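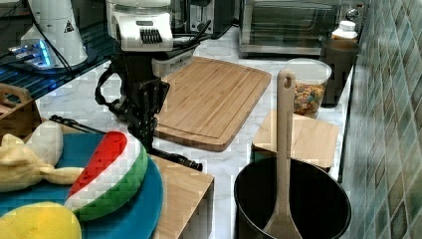 1 min read

Have you ever looked closely at a cutting board? I love the big bamboo ones, and they're full of clues!

First, the stripes. Bamboo is a grass (yep, a grass!) and its stems are hollow, so you can't saw a wide plank out of one. People cut the stems into strips and glue them side by side - those are the faint lines in the wood.

Now find the groove that runs all the way around. It's a tiny moat! When I slice a juicy peach, the drips roll into it and my counter stays clean.

Does your board at home have a moat? Ask a grown-up if you can run a finger along it.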